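Home | Our Work | Join Us | Getting Here | Contact

Operators wanted for a gripper comparison study – part time, paid, no robotics background needed

We are looking for 5 people to join us at the Brudley house in November and help us find out which of our hand-held grippers people can really work with. If you have ever folded a fitted sheet, lost an argument with it, and gone back to try again, you may be just the kind of person we would love to meet.

Let me tell you a little about us first. Himholm is a small group that works on robots for the home, and for most of our short life we have been busy with laundry. Shirts, sheets, towels, pillowcases, the odd sock. Cloth is a wonderful thing to work on and also a maddening one. It bends, it slides, it bunches up just where you wanted it flat, and a gripper that is perfectly happy picking up a mug all day can fall to pieces over the hem of a T-shirt.

So we spend a lot of our time comparing grippers, and we do it by hand. Our operators hold one in each hand and do the job the way a two-armed robot would have to do it, with no fingers helping out, while the cameras record what happens. What we learn goes into choosing the jaws, the cameras and the controllers for the arms we build later. It is slow, friendly work and we are rather fond of it.

What the work is like

A session usually starts at one of our beds. You will be given a task card, which might say something as simple as "lay the shirt flat, collar to the right" or "take the cloth by two corners and bring it to the far side." You do the task with one set of grippers, then you do it again, and then again with a different set. In between we ask you a few questions and write down what you tell us, in your own words, grumbles included.

Some of the tasks are done alone and some in pairs, and the pair tasks are the ones people tend to remember. When two people are stretching a cloth between them you very quickly learn how much of ordinary cooperation lives in the fingertips.

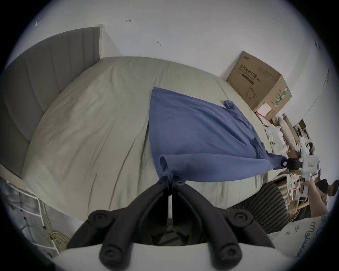 We try hard to keep the pace human. There is a pause after every run, partly to let the recording finish and partly to let you shake out your wrists. Nobody is timed against anybody else. If you drop the cloth, you drop the cloth, and we want that recorded just as carefully as the runs that go beautifully – some of our best design changes began with a string of failures on a single sleeve.

The grippers themselves are not heavy, but they do ask something of your hands. You hold the handle and work the jaws, and after an hour you will know you have been doing it. We rotate tasks so that no one spends a whole shift on the same motion, and anyone can ask to swap at any time without giving a reason.

What we are comparing this season

The main question is the jaws. We have several finger shapes with different amounts of give in them, and we would like to know which of them picks up a single layer of fabric from a flat surface without pinching the sheet underneath. Anyone who has tried it will tell you this is the hard part. Once a fold is up off the bed the rest is fairly pleasant.

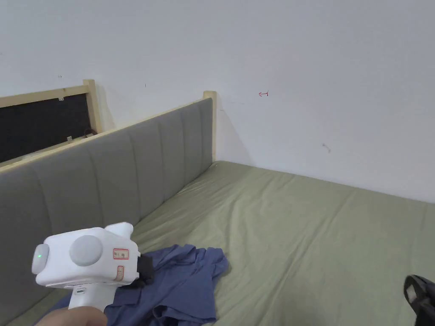
Bringing the black jaw to a crumpled blue shirt on the green sheet.

The second question is the cameras. We record from the gripper itself and also from head height, and the two views disagree with each other in interesting ways. From the gripper you see the pinch up close but very little of where the cloth is going. From the head you see the whole garment, right up to the moment your own hands get in the way. We would like to try different mounting angles with different people, tall and short, and learn how much it matters.

The third is the controllers, meaning how far and how hard the jaws close when you squeeze. One of the settings we will be trying was worked out by Nicanor Henríquez, who looks after our hardware and who will be in the room for most of your sessions with a small screwdriver and a great deal of patience. He truly wants to hear it if you hate the setting. Please don't be polite with him.

Across the whole study we hope to collect 700 runs, of which 580 will be on shirts and the rest on sheets and loose cloths. That sounds like a mountain, and I suppose it is one, but it goes faster than you would think with the radio on.

Who we are hoping to hear from

You don't need to know anything about robots. We would love to hear from people who handle fabric for a living or have done so at some point: hotel and hospital laundry staff, tailors, costume people, people who have worked on the shop floor folding sweaters all December. We would be just as glad to hear from parents, students, retired folks, and anyone else who is steady with their hands and doesn't mind doing the same small thing many times over.

A few things do matter:

- You are 18 or older and can come to Brudley for at least three half-day shifts a week while the study runs.
- You are comfortable standing or kneeling beside a bed, with breaks, for most of a morning or afternoon.
- You have no current injury to your hands, wrists or shoulders. If you have had one in the past, tell us about it and we can talk it over.
- You can follow a written task card in English and ask when something on it is not clear.
- You are happy to be recorded. Your hands and arms will appear in nearly everything, and now and then more of you will too.

Left-handed people, please do write. Our last two groups were almost entirely right-handed, and we suspect one of the jaw shapes has been getting an easier ride than it deserves.

A typical shift

Morning shifts begin at 9 and finish at lunchtime, and afternoon shifts pick up after that. To give you an idea of how one goes:

1. You arrive, put your things away, have a coffee if you'd like one, and look over the task cards for the day.

2. Nicanor fits you with the grippers and checks that the jaws open and close fully. We do a short practice on a spare cloth, which doesn't count toward anything.

3. We reset the bed. The sheet is smoothed down by hand, though we don't iron it or chase every wrinkle, and the garment for the first card is put in its starting position. For the shirt cards that can mean spread out flat or dropped in a heap, depending on the card.
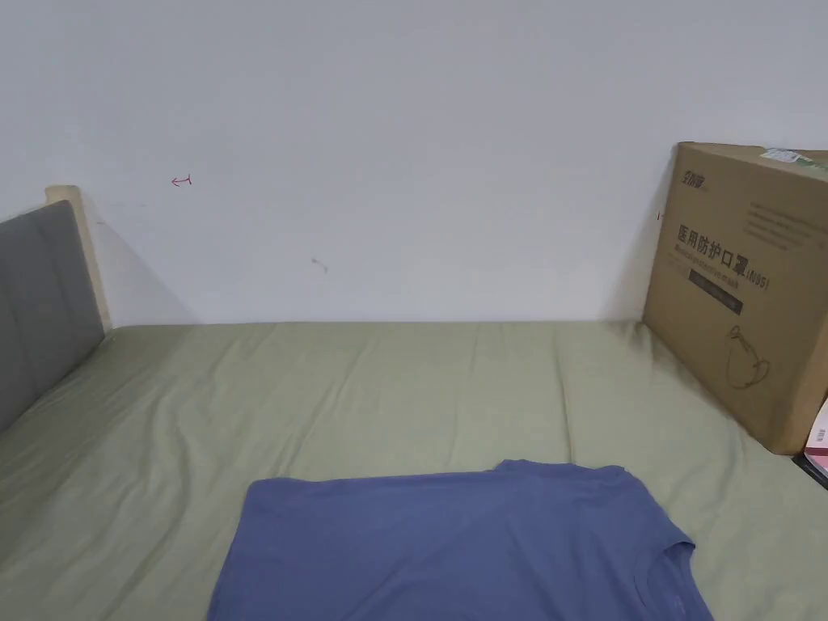 4. You carry out the task, say "done" out loud when you are satisfied with it (or when you have had enough of it), and set the grippers down.

5. We ask you our handful of questions, swap the jaws if the card calls for it, and reset for the next run.

6. Before you leave there is a short chat about the whole shift. This is often where the good stuff comes out, so please don't rush off if you can help it.

Pay and practical matters

Everyone in the study is paid by the hour at the same rate, and that includes the practice time, the breaks and the chat at the end. We will send you the current rate with our first reply, so you can decide before giving up any more of your day. Travel within the Sunthorpe area is paid back each week when you hand in your tickets or your mileage.

Lunch is on us for anyone working both shifts. The kitchen is small but it is a good one, and we can manage most diets if you let us know beforehand.

The work rooms are on the ground floor and there is one step at the front door, for which we have a ramp. If there is something else that would make the work easier for you, such as a higher bed, longer breaks, or a quieter room, please mention it when you write. We have changed our setup for people before and were glad we did.

About the recordings: they are used by our own team and by our partners at Priedītis, who build the arms. We go through everything with you on paper before your first shift, and you may ask for any run to be removed up to the end of the study.

How to apply

Please write us a short letter or email, addressed to Thierry Vasseur, using the details on our contact page. A resume is welcome but you don't have to send one. What we would most like is a paragraph or two on what you do with your hands, at work or at home, and which half-days you could manage. If you are applying together with a friend or a partner, say so in the letter, and we will do our best to put you on the pair tasks together.

Thierry reads every letter himself and answers all of them, though it can take him a little while in busy stretches. After that we invite people in for a trial hour, which is paid like any other hour. You will try two sets of grippers on a shirt and a cloth, meet whoever is around, and see whether you like it. Plenty of people discover that they enjoy it a good deal more than they expected to, and a few find that they can't stand it, and both are perfectly fine by us.

If you aren't free in November but like the sound of all this, write anyway and say when you might be. There will be more cloth.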